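Apuntes sesión 6. Puesta a punto de la celda de sutura (banco Drondik)
Asignatura: Mantenimiento de robots de precisión
Apuntes pasados a limpio deprisa, si veis un error avisad a Duarte Frade

Lo que quedó pendiente de la otra clase: calibrar la cinemática del brazo NO arregla un juego de cable en la muñeca. Son dos problemas distintos. El primero es de geometría y se corrige por software, el segundo es mecánico y hay que abrir.

Orden de trabajo (el de Vieira, que es el que entra en el examen práctico)

1. Celda parada, seta pulsada, brazos en reposo. Instrumentos fuera.
2. Inspección visual de los instrumentos con lupa. Mordazas, pasador, poleas, boca del eje.
3. Tensión de cables.
4. Montaje y homing.
5. Registro entre brazos.
6. Cámaras.
7. Prueba con aguja e hilo.

No saltarse el 2 aunque haya prisa. Casi todas las averías que llegan al taller Grornerix se ven ya ahí, un hilo de cable deshilachado junto a la polea, o suciedad seca en el pasador.

Inspección y limpieza
Cepillo blando, agua destilada, aire a baja presión. Nada de aire directo hacia el interior del eje, que empuja la porquería para dentro. Secar con las mordazas abiertas. Si la mordaza es moleteada, cepillar en el sentido de las ranuras y mirar a contraluz: el resto de hilo que se queda en el moleteado hace que la aguja gire al apretar.
Prueba de holgura: coger la punta con pinza de plástico, mover a un lado y a otro. Si se mueve la punta y no se mueve el disco de arrastre, hay juego. Anotar en la hoja, no fiarse de la memoria.

Tensión
Se mide en el carro, con el instrumento recto. En nuestro banco el valor de trabajo está al 75 % de la escala del tensor. Por debajo la mordaza cierra pero no sujeta; por encima se come la polea. Apretar los dos lados a la vez, cuarto de vuelta cada uno, volver a medir. Si un cable nuevo pierde tensión en los primeros ciclos es normal, se hacen 50 ciclos de abrir y cerrar y se retensa. Si la vuelve a perder, cable fuera.

Homing
Siempre sin aguja en la mordaza. Primero giro del eje, luego muñeca, la mordaza lo último. Si el homing da error en la mordaza mirar antes el adaptador estéril (mal encajado, pasa mucho) y después el encóder. La versión de Nimidden que tenemos en el aula no distingue un fallo del otro, da el mismo código.

Registro entre brazos
Los dos instrumentos tocan los mismos puntos del patrón y el software saca la transformada. Con 5 puntos sale, mejor si no están todos en el mismo plano. Residuo alto en un solo punto = se tocó mal, repetir ese. Residuo alto en todos = base floja o instrumento con juego, volver al paso 2.
Importante: tras cambiar un instrumento hay que repetir el registro de ese brazo. Pregunta de clase: ¿y si es el mismo modelo? También.

Cámaras
Las pequeñas, las de cerca. Foco fijo, así que lo que se ajusta es la distancia del soporte. Se enfoca a la zona de la punta. El eje va a salir borroso y es lo correcto, no perseguirlo. Limpiar lente con toallita, un solo uso. Comprobar que el cable de la cámara no tira cuando la muñeca llega a tope de giro, dar una vuelta completa a mano antes de dar corriente.
Luz: cuidado con el reflejo del metal, si se quema la zona de la mordaza bajar intensidad antes de tocar la exposición.

Prueba con aguja e hilo
Almohadilla de sutura fijada a la bandeja, que no baile. Velocidad reducida. Se mira sobre todo el hilo: los bucles sueltos son los que acaban metidos en la muñeca. 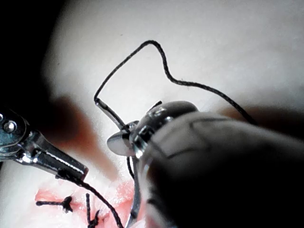 Aguja curva e hilo negro sobre la almohadilla
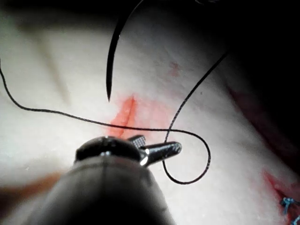

Criterios para dar la prueba por buena:
- la aguja no rota en la mordaza al empujar contra la almohadilla
- se puede pasar de un brazo al otro sin corregir a mano
- el hilo se suelta a la primera al abrir
- sin ruido en el carro

Si el hilo se engancha: parar, no tirar. Abrir mordaza, retroceder siguiendo el eje, y si no sale se corta el hilo por los dos lados y se desmonta el instrumento para sacar el trozo. Tirar con el brazo fuerza el cable y volvemos al paso 3 (ya nos pasó en junio y se perdió media mañana).

Cierre
Aguja al contenedor, contarla en la hoja. Instrumentos fuera, brazos a reposo, y despues guardar el fichero de calibración con el número de banco delante. El que no lleve número se borra.

Para el próximo dia: traer leído el capítulo de poleas y la hoja de tensión rellena, los dos brazos. Grupos igual que hoy.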